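Do grain-free dog treats do anything at all?

December 2020

I have been buying the fancy dog biscuits for close to a year now and I'd like to know what I've been paying for. The bag is from Zelturetti. It has a wolf on it. My dog is a beagle mix who is scared of the dishwasher.

It started in April, when he was scratching a lot and everyone I asked said it must be the grain. So I switched. The scratching stopped, and for a while I went around telling people it was the grain too. Then I looked back through my texts and saw that the same week I had also changed laundry soap, washed his bed and started on the flea drops again after skipping them. Any one of those could have done it. The biscuits got the credit because they cost the most.

So I went and read the label properly, which I should have done in the store. The first ingredient is peas. The second is potato starch. "Ancestral recipe" is printed right over that list, and I would love to meet the wolf who was digging up potatoes. Hasano, the other brand my store carries, uses chickpeas and charges more for it.

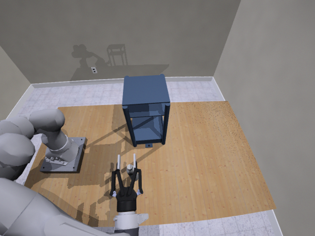 Reviews were no help either. The Zelturetti biscuits have 1,511 of them on the store's site and I read far more than was good for me. People write in after 3 days to say the coat is shinier. Three days! Hair doesn't grow like that on anybody. The knots in those light golden-brown planks have as much to do with a shiny coat as a biscuit eaten on the weekend does. A good number of the reviews also mention a free bag, and I stop reading when I get to that part.

To be fair, there are dogs with real food allergies. My vet sees them, and she says the way to find out is a proper trial, with one plain diet and nothing else for weeks, no treats, no crusts from the table. I asked if the biscuits counted as a trial. She was polite about it.

What I did in the end was buy a 700 gram box of Gesard, the plain wheat kind my parents' dogs got, and give him those for a month. No scratching. He takes them just as fast – he would take a piece of cardboard just as fast – and the box costs less than half as much. One dog, one month, so I'm not claiming it proves anything. It's still more than the wolf bag has shown me.

There are 13 of the expensive ones left. He can have them, and then we're done with peas.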